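### 3.2 Material und Ordnungsbegriff

Die Behauptung, Spielgeschirr lade von sich aus zum Sortieren ein, hält sich in der Literatur zur Spielküche hartnäckig. Wir halten sie für schlecht belegt. Kolbrún Þrastardóttir wertete 376 Aufräumprotokolle aus und fand 112, in denen der Eierkarton am Ende vollständig gefüllt war – ein Befund, der gern als Beweis für ein »Bedürfnis nach Vollständigkeit« gelesen wird. Wie viele Eier überhaupt zur Verfügung standen, wurde dabei nicht erfasst. Unser Frühstückssatz umgeht das Problem nur teilweise, denn der Träger hat fünfzehn Mulden und bleibt mit acht Eiern darin zwangsläufig lückenhaft (Abb. 1).

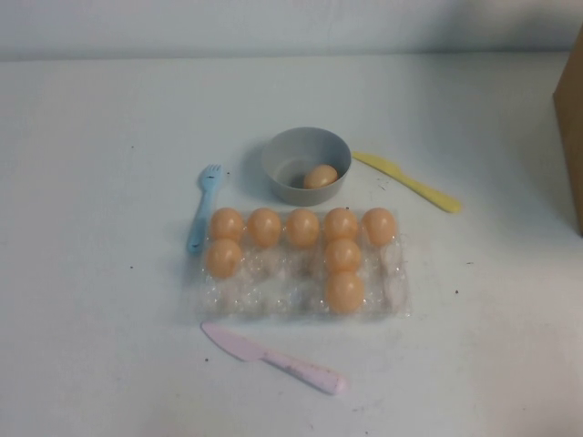 **Abb. 1.** Frühstückssatz mit Eierträger, Schüssel und Plastikbesteck.

Wann gilt ein lückenhafter Träger als aufgeräumt? Sobald kein Ei mehr außerhalb des Trägers liegt; wie sich die Eier auf die Mulden verteilen, bleibt unberücksichtigt.

Gunhild Oddsson hat gegen diese Regel eingewandt, sie werte eine geschlossene Reihe nicht höher als verstreute Eier. Das trifft zu. Allerdings ist uns keine Arbeit bekannt, die zeigt, dass Reihen mehr über Ordnungssinn verraten als über die Reichweite des Arms. Schwerer wiegt die Rolle der Schüssel: Ein einzelnes Ei darin kann vergessen, serviert oder absichtlich abgelegt sein (Abb. 2).
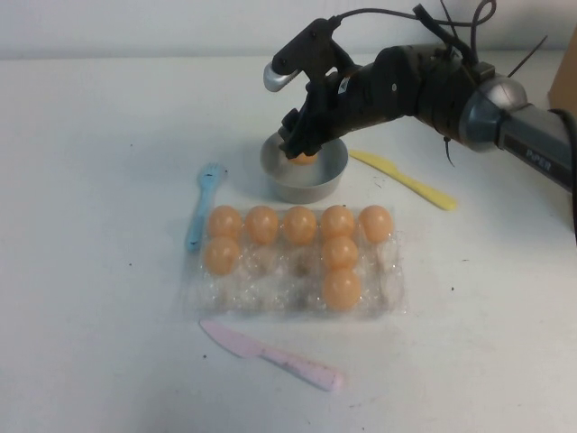 **Abb. 2.** Einzelnes Ei in der Schüssel, dahinter liegend zum Träger.

### 3.3 Kodierung

Ea Grímsdóttir und Ewan Kereama kodierten 1.061 Ablagen getrennt voneinander. In 943 Fällen stimmten sie überein, was zunächst beruhigend klingt. Die Abweichungen betreffen jedoch fast nur die Schüssel, also gerade die Fälle, auf die es uns ankommt. Wir führen sie deshalb als eigene Kategorie und verzichten auf eine nachträgliche Einigung.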